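Gripper misses the bottle in our class sim kitchen

Our group at Jerkitwood is doing the kitchen project in the Tostus simulator. The task is to pick up the small white bottle without hitting the kettle. The arm gets over it and then the fingers close too high. We have 12 tries left before grading.

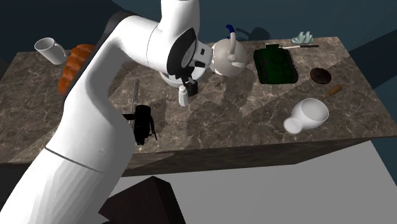 2 replies

cekcombe_lab
Check your tool offset. If it's set to the wrist, every grasp will be off by the length of the fingers. Ours was like that for 1,000 runs.

Cartwright12
just lower it more

cekcombe_lab
Lowering it works for one object and breaks on the next. Fix the offset, then test near the back of the counter, where there is less room.

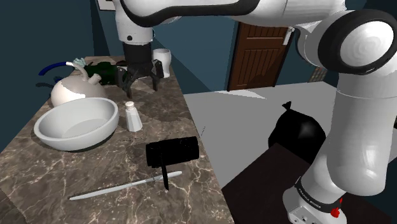 Gripper down at the back of the counter, kettle and large bowl to the left.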